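FOR IMMEDIATE RELEASE

Stindari asks people to stop eating lunch at their desks, and has bought the tables to prove it

Stindari, the maker of tables and benches for workplace lunchrooms, will spend July trying to get office workers to sit down together for a meal that does not involve a keyboard. The campaign is called Jaidee, and it comes with a survey, because campaigns do.

The company put its questions to 3,125 office workers. Of those, 2,801 said they had eaten lunch at their desk in the past week. Several added, without being asked, that they had also eaten breakfast there, and one described a soup incident at a length we have chosen not to reproduce.

"We make lunch tables, so we have an interest in this and we won't pretend otherwise," said Panya Sukprasert, founder of Stindari. "But I have cleaned rice out of a keyboard with a toothpick, and I would feel the same way if we made hats."

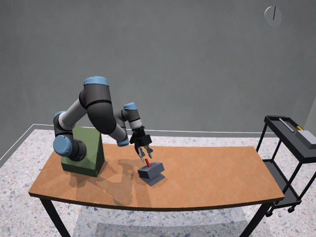 Jaidee asks employers for two things: a shared lunch hour with no meetings in it, and a table long enough that people from different departments can't avoid each other. Stindari would like the table to be one of its own but will settle for anything that stays upright. The campaign guide is firm on the rest of the room as well. A clock should hang high on the wall, where it can be read from any seat without anyone reaching for a phone, and plain gray walls are fine — people are there to eat.

The guide also covers microwaved fish (a whole page), birthday cake, and what to do about the colleague who says "working lunch" as if it were a compliment.

Two employers have signed up so far. Skusik, a payroll firm, has blocked out noon to one on every calendar in the building, including the chief executive's, who has twice tried to delete it. Vukirov, which prints labels, is moving its weekly sales call to the morning and reports some grumbling from sales.

The Jaidee guide is free to any workplace that asks for it. Requests are answered on weekdays, except between noon and one.

Media contact: Stindari press desk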